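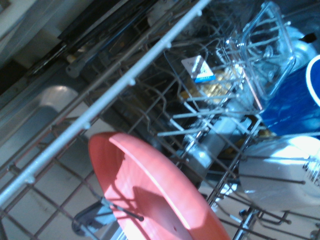

*Slide 1. Plate and upper rack, wrist camera.*

**Speaker notes: Equipment plan, Julura kitchen station**
Presenter: Shanti Sachdeva

Good afternoon. I will present the equipment request for the Julura dishwasher station and ask for a decision on one item by Tuesday.

The request covers 2 grippers, 400 replacement finger pads, and a second wrist camera. The total is $2,413. Of this, $1,349 is for the grippers. (Pause here. The budget office will want to write that down.)

## Slide 2. What the work requires

The arm is already paid for and is not part of this request. Costs in the coming year will come from the parts that touch the dishes. Plates are held at the rim by two fingers, so the pads must grip a thin, smooth edge. 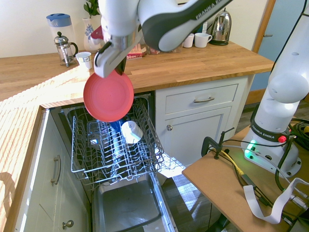
Woltent and Mizuno have both submitted quotes for the pads. Woltent offers the lower unit price but requires a single order. Mizuno will ship in two lots, with the second billed after June. We recommend Mizuno, as storage is limited and the pad design may change.

## Slide 3. Planning points

- Table mount and clamp: keep the present ones. No funds requested.
- Cabling: to be reviewed by Iker under the existing service agreement.
- Dishes: plastic plates, cups, and glasses will be bought from the general supply line. 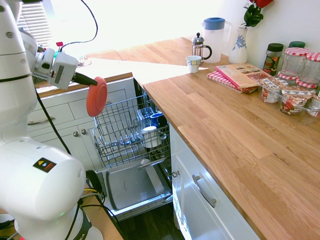
## Slide 4. Decision requested

Approve the gripper purchase now. The pads and camera may be held until the next review. Take questions on delivery terms first, then on price.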